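Chapter 5
Mediation Between Neighbouring Communities: Who Sits in the Room

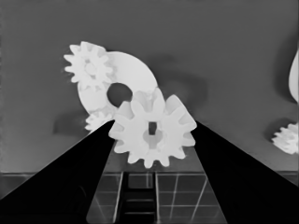

When two groups have a long quarrel, the first question is usually "What do they want?" In this chapter we begin with another question, which in my experience should come earlier: "Who speaks for them?" A settlement can be fair in every line and still fail in a few weeks if the people who signed it had no right, in the eyes of the others, to sign anything.

Chapter 4 dealt with the written agreement and its parts. You will need from it the terms "party", "guarantor" and "interim measure". If these words are not yet clear to you, please go back to them before you continue.

After studying this chapter you should be able to:
explain the difference between a delegate and a representative;
describe how a mediator prepares a first meeting;
recognise the most common kinds of spoiler;
compare open and closed meetings, and say when each is suitable.

5.1 The opening case: the water at Nemside

We will use one case through the whole chapter. Nemside is a farming district with an upper and a lower village. Both take water from the same channel. For many years the upper village opened its gates in the morning and the lower village received its share in the afternoon. This arrangement was never written down. Older people knew it, and younger people learned it from them.

Then two dry summers came one after the other. The upper village began to keep its gates open until the evening. Farmers from the lower village walked up at night and closed them. A gate was broken, then a fence, and in September a young man was beaten so badly that he stayed in hospital for 16 days. After this, 460 households signed a letter to the district office in which they asked for help from outside.

The office asked Reda Badawi to mediate. He had worked before on grazing disputes but not on water, and he came from a town far enough away that he had no relatives in either village. He accepted on one condition, that he could spend 20 days visiting people before any meeting was called. The office had hoped for a meeting within the week and did not like this condition, but agreed.

5.2 Delegates and representatives

In everyday speech we use these two words as if they mean the same. In this book we keep them apart.

A delegate carries a message. He or she has instructions and may not go beyond them. If the other side offers something new, the delegate must go home and ask. A representative has been trusted to judge. He or she can accept or refuse on behalf of the group, within some limits, and explain the decision afterwards.

Neither kind is better in general. Talks between delegates are slow, but what they bring home seldom surprises anybody. Talks between representatives can move fast, and here lies the danger, for the group at home has not travelled the same road. It did not hear the other side speak and it did not feel the mood change during the second hour. It only sees the result, and the result may look like a defeat.

At Nemside the lower village sent Zeeshan Minhas, a schoolteacher, with full trust to decide. The upper village sent Atif Janjua, who owned land near the main gate, with a list of points which he was not allowed to change. Badawi did not notice this difference at first. During the first meeting Minhas made two offers, and each time Janjua answered that he would carry it home. Minhas took this for coldness. He said later that he had felt like a man who puts money on the table while the other keeps his hands in his pockets.

The mistake was a small one and it cost a month. Badawi wrote in his notes that he should have asked each man, privately and before the meeting, a very simple question: "If you hear something good today, can you say yes?"

5.3 Those who are not invited

Every list of participants is also a list of people who are absent. A mediator should write down this second list with the same care as the first one.

Some people are absent because they have little power. At Nemside, families who rented their land had no voice in either village council, although they used a large part of the water. Women did much of the work in the vegetable plots, which suffer first when water is short, yet no woman was proposed by either side. Badawi met these groups separately, and asked both speakers to bring a second person of a different background to the next meeting. The upper village refused once and then agreed.

Other people are absent because the rest are afraid of them. Rizwan Durrani, a cousin of the young man who was beaten, had said openly that he would accept no settlement without punishment. Both delegations preferred to leave him out. Badawi visited him three times at home. He promised him nothing, and did not ask him to stop being angry. He told him what had been discussed, in plain words, so that Durrani would not have to hear it first from the market.

In the literature a person who tries to break a peace process is called a spoiler. The word is useful, but students sometimes use it too quickly. We can separate three kinds:

The total spoiler wants the process to fail whatever it offers. This kind is less common than people believe.

The limited spoiler has one demand that is not being heard. When the demand is heard, even if it is not fully met, the resistance often becomes weaker. Durrani belonged to this kind.

The greedy spoiler asks for more each time something is given. With this kind, early and firm limits are needed, and private visits may even do harm.

5.4 Open doors and closed doors

Should people be able to watch? Those who favour open meetings say that secrecy produces rumours. Those who favour closed meetings say that nobody can think aloud in front of a crowd. Both are right, and the order in which the two forms are used matters a good deal.

At Nemside the first and the last meetings were open, and the ones between them were closed. After each closed meeting a short text was read aloud in both villages at the same hour. It was written by Naveed Mengal, the clerk of the district office, and both speakers had to approve it before it was read. Some of these texts contained only two sentences. People complained that they said nothing new, but they continued to come and listen.

5.5 Words you will meet in this chapter

Mandate: the permission a group gives to the person who speaks for it, including the limits of that permission.

Shuttle mediation: a way of working in which the mediator goes back and forth between the parties, who do not meet directly.

Ripeness: the moment when both sides find the present situation too painful to continue and can see some possible way out.

Constituency: the people at home to whom a speaker must answer.

Before you read on

Think of a dispute you know well, in a family, a workplace or a town. Write the names of those who spoke for each side, and beside each name note who gave the mandate and how far it reached. Then make the second list, of the absent ones. Keep both pages, as you will work with them again in section 5.9, where we follow the second round of talks at Nemside and the disagreement about the evening gates.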